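4.2 Setting the length and citation limits for an essay assignment

Stutora checks each draft against the limits set here before a student can submit it.

1. Open the assignment and select Limits.
2. Enter the maximum word count. The default is 3000.
3. Under Overrun, enter a percentage. A value of 110 accepts drafts up to ten percent over the maximum.
4. Set the minimum number of sources. Block quotations are excluded from the word count unless Count quotations is on.
5. Select Save.

Note: Footnotes are always counted. The reference list never is.

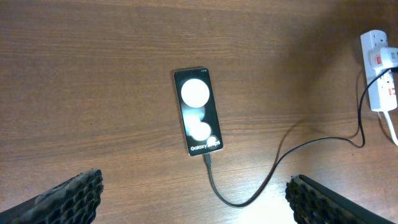

Folding phone with charging cable and power strip.

Changes apply to new drafts only. Drafts already open keep the old limits until the student selects Refresh – the text is not affected.

Caution: Do not lower the maximum after the first submission. Drafts over the new limit are returned unmarked.

6. To reuse the limits, select Save as template. Each course holds up to 12 templates.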